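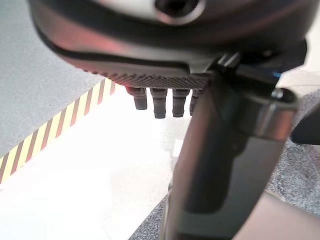
*Wrist cam view, gripper over the white strip, hazard tape on the left*

**Wrist camera exposure: Lurnora or Tulteo?**

Hi all! I've been trying two wrist cameras on the same arm, and on the Lurnora the glossy floor goes nearly pure white while the gripper stays dark and soft. I'd love to keep auto exposure if I can – is the Tulteo any kinder?

**Krum Nikolovski** · 3 votes

Welcome! I ran both last January and kept the Tulteo, mostly for its metering zones. Set the zone on the floor and leave the housing out of it. Mine sits at gain 245 now, but please start lower and creep up. The fingers will stay blurry that close, whichever you pick.

**brimance_fan**

matte mat. cheaper than a camera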